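Teleop demos in sim: right hand occludes the object at grasp, policy hovers over the plate

Board: Imitation learning and teleoperation
Replies: 11

kestrel_dof
Posts: 31

I'm collecting demos in simulation for a two-handed kitchen task. Operator wears a headset and tracked gloves, the glove joints get retargeted to the robot hands, and the arms follow wrist pose through an IK solver. The task is to take the food item off the plate on the right and put it in the skillet in the middle of the counter. The left hand has nothing to do in this version.

I have 100 demos, all from one operator. The policy is action-chunked, trained on the head camera plus joint positions. It reaches the plate every time. Then it hovers above it, or closes in the air and carries nothing to the pan. Out of 13 rollouts I got 4 complete transfers.

Training loss looks normal. Replaying recorded actions open loop from the recorded start state works, so the logging is good as far as I can tell. What would you look at first?

mbrandvold
Posts: 1204

Head camera only? Post an observation from the moment of grasp, at the resolution the policy gets.

kestrel_dof
Posts: 31

Head camera only, yes. Observation from a training demo, right at the plate. The black bands are padding to make the input square, and the network sees them too. 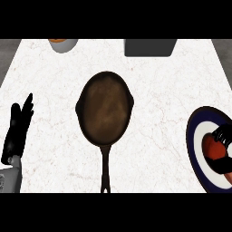 Page last modified: July, 16:42

The pan and the left hand are where they usually are. Pan position is randomized a few centimeters in x and y, plate position less than that. The other things on the counter are fixed.

mbrandvold
Posts: 1204

Then I would start with the view. Black hand over a red-orange item, and by the time the fingers matter you have a small portion of the item showing and a bit of the white ring between the fingers. The plate is also cut by the right side of the image. The decision the policy gets wrong is the one with the fewest pixels behind it.

Add a wrist camera. Render it from the recorded states, no need to collect again. That's the one big advantage you have in sim.

Padding is harmless in my experience, but you are spending rows on it. The cup and the dark box at the far edge run up under the top band. If you ever want those in a task, change the field of view before you record anything else.

tolva
Posts: 288

I disagree that the camera is first. The operator had the same occlusion, presumably, and completed the task. Joint positions are in the observation. If finger joints stop short of their command because something is between them, that is contact information and the policy can use it.

Question for OP: are you logging the commanded finger positions or the measured ones?

kestrel_dof
Posts: 31

Actions are commanded, observations are measured. The operator sees stereo in the headset and can move their head. The policy gets one eye and a fixed head pose.

mbrandvold
Posts: 1204

So the operator did not have the same occlusion.

tolva
Posts: 288

Fine, conceded on stereo. The point about measured joints stands. Hovering happens before contact, so neither of us has explained it yet. Closing in the air could be the camera. Hovering sounds like pauses in the data.

Plot wrist speed against time for ten demos picked at random. I expect a flat section right before the fingers close. Operators slow down over the object and wait until they trust the alignment. The policy learns that the most likely next action at that pose is the same pose.

colm_og
Posts: 67

Agree with tolva on pauses. We had this on the Umell hands with a drawer task. Every operator stopped for a moment before closing and every policy stopped permanently. We trimmed segments where commanded wrist and finger motion were both under a threshold, and left a few steps of each so the speed profile had no jump in it. Stalls mostly went away. We did not add a camera.

Two cautions. Do not trim on wrist motion alone or you delete the grasp itself, where the wrist is still and only the fingers move. And don't trim after contact. The settling time there is real, and without it the policy lifts before the fingers have closed.

Colm Ó Gríofa
Nirau teleop group

kestrel_dof
Posts: 31

Plotted. There is a flat section in nearly every one, wrist still, fingers still, directly over the plate. The longest is over two seconds. The operator says the retargeted thumb lags and she waits for it to catch up.

ziletti_fan
Posts: 9

Why teleop at all for this? The object poses are known in sim. Script the grasp with a planner, generate as many demos as you like, no pauses and no tired operator. The Ziletti examples do it for cups and boxes in a few hundred lines.

colm_og
Posts: 67

For a parallel jaw on a box, I would script it too. For a multi-finger hand on a low, slippery item on a plate, the script is a large part of the work. The planner grasp also tends to be one that scores well in the physics engine and fails elsewhere. People pinch and drag and use the plate rim. You want that in the data.

ziletti_fan
Posts: 9

People also wait two seconds for a thumb.

mbrandvold
Posts: 1204

The thumb lag is worth fixing at the source. Check the low-pass filter on the glove side. The default in the Fitzgerald retargeting code is heavy on the thumb, and most people copy the config without reading it. Cut the filter, put a velocity limit on the joint so it doesn't snap, and ask the operator again.

On scripted versus human: a mix is reasonable. Use the demos as seeds, transform the grasp segment relative to the object, and replay it with the plate in new positions. Keep only the ones where the item ends up in the pan. You could get 400 from what you have without anyone putting the gloves back on. But trim first. Otherwise you multiply the pauses.

tolva
Posts: 288

Also widen the plate range while you do that. You said the plate moves less than the pan. If it hardly moves, the policy can reach it from memory and never needs to look, and then it has no practice correcting. "Reaches the plate every time" may be telling you very little.

Easy check: move the plate one plate-width toward the skillet and run it. If the hand goes to the old spot, you have your answer about what the head camera is contributing.

kestrel_dof
Posts: 31

Ran tolva's check before changing anything else. With the plate moved, the hand goes to a point between the old and new positions and stalls there. So it is looking, a little.

Order of work from here:
1. Thumb filter and a velocity limit, short test session with the operator.
2. Trim idle segments before contact, both signals under threshold, retrain on the same demos. Head camera only, so I can see what the trim does alone.
3. Render the wrist view from logged states, retrain again.
4. Augment with wider plate positions.

One thing I'm unsure about in step 2. The left arm is still for the whole demo. If I include its joints in the threshold it changes nothing, but should I drop it from the action space too?

colm_og
Posts: 67

Keep it if a later task needs both hands, and mask its loss for this one. A constant target is easy to fit and makes your average loss look better than it is. That may be part of why training looked normal to you. Report loss per arm, and fingers separately from wrist.

mbrandvold
Posts: 1204

Seconding per-group loss. I would still do step 3 before step 2, but run them in whatever order you like as long as they are separate runs.

tolva
Posts: 288

Trim first. It costs one script. And use more rollouts per run than last time, with the same seeds across runs, or you won't be able to tell 2 from 3.

kestrel_dof
Posts: 31

Filter was at the default. Thumb cutoff was well below the other fingers. Raised it to match and the operator noticed right away. Trimmed set is training now, seeds are fixed, will post per-group losses when it finishes.

ziletti_fan
Posts: 9

Can you post the trim script as well? I have the same flat sections in an insertion task, and mine are scripted, so now I need to find out where they come from.

mbrandvold
Posts: 1204

Planner timeouts. Check whether you keep logging while it replans.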